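Wiping Down, Writing Down: Automation Comes to the Break Room at Castley

The packaging plant that Castley operates outside Clellport has used automated palletizers for years, and few of its employees give them much thought. The program that began in March is a different matter. It concerns the staff lounges and dining areas, where the tables are cleaned by hand several times a shift, and it has drawn more interest from the workforce than any machine on the production floor.

Under an agreement with Momico, a developer of service robots, the company is preparing to hand a portion of its table cleaning to mobile machines. The first stage involves no machine at all. Members of the facilities team carry out their ordinary tasks while wearing sensor gloves, and the recorded movements are used to teach the robot how a person picks up a bottle, folds a cloth or works along the edge of a table. The company expects to gather 3,000 recorded wipes before the first unit arrives.

Faith Okoth has supervised facilities services at the site for nine years and leads a team of 26. She was consulted before the agreement was signed, and she asked for two conditions. The first was that participation be voluntary. The second was that time spent recording be paid as skilled work, at a higher rate than the regular shift. Both were accepted.

"My team was being asked to teach," Okoth said. "Teaching is a job. I wanted it on the pay slip as a job."

The sessions are short. Each one lasts up to 40 minutes, and an employee may stop at any point. A technician sets out the supplies, checks the glove straps and confirms that the marker cube used for calibration can be read. After that the employee cleans as he or she normally would. Early in the program several people were found to be working more slowly and neatly than usual, and the technicians had to ask them to return to their own habits. The instruction was received with some amusement.

Those habits vary a good deal. Some employees spray the table and wait before wiping. Others spray the cloth. One long-serving member of the evening team lifts every chair away from the table before starting, while most of her colleagues reach over the backs. Momico had initially planned to select one method as the standard. After reviewing the first recordings with Okoth, the developer agreed to keep all of them, on the grounds that a sticky table after lunch and a dusty one in the morning call for different treatment.

The effect on staffing remains the central question. Castley has stated in writing that no position in facilities services will be eliminated during the trial. It has made no commitment beyond that point, and employees are aware of it. Two members of the team declined to take part for this reason, and their decision has had no bearing on their schedules or reviews. The company has promised to publish its staffing plan before any decision is made to extend the program to its other buildings.

Management describes the likely outcome as a change in duties. Table cleaning takes up the largest single share of the day team's hours, and it is the task most often named in reports of wrist and shoulder strain. If the machines can take over the broad, open surfaces, the hours released would go to restocking, minor repairs and the deep cleaning of kitchens, work that is regularly postponed. Three employees have already begun a course in equipment upkeep, so that the robots, once installed, can be serviced by people on site.

Okoth supports the plan with reservations. She notes that the lounges are where her team meets the rest of the plant. A cleaner at a table hears that a faucet is dripping or that a microwave has failed, and the repair is arranged the same afternoon. She has asked that one employee continue to make rounds in each lounge every shift, whatever the machines prove able to do, and the request is under review.

There are practical limits as well. Chairs are seldom left where the floor plan puts them. Spray bottles run low and become lighter in the hand. Cloths bunch, stretch and trail over the side of a table, and a robot that handles a rigid box with ease may have great difficulty with a damp square of fabric. Cortés, the contractor that supplies cleaning products to the site, has been asked whether its bottles could be offered with a wider grip.
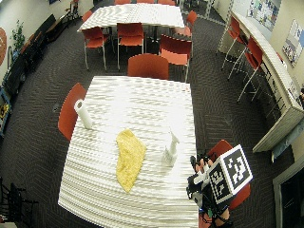
Recording will continue until the target is reached, after which the first robot is to be tested in a single lounge, outside meal hours and with a member of the facilities team present. That employee will have the authority to halt the machine at any time. Okoth has asked to take the first shift herself.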